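Trindwood Wants Its Heat From the Old Mine

The water under Trindwood has been warm for as long as anyone has measured it. The colliery closed decades ago, the shafts flooded, and in January the town signed with Bruvero to pump that water up and heat 384 homes with it.

Godelieve De Graaf, who runs the project for Bruvero, expects drilling on the 2 wells to take until fall. The heat pumps will run on power from the Clorketti wind farm under a fixed-price contract.

Price is what residents ask about most. Florian Caron paid $665 for gas last winter and has not signed up yet. "I want to see a bill first," he says.

De Graaf says the first tariff sheet will go out before the pipes reach his street.
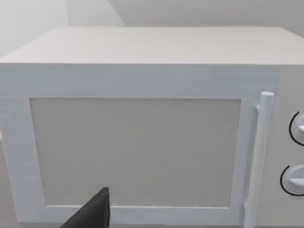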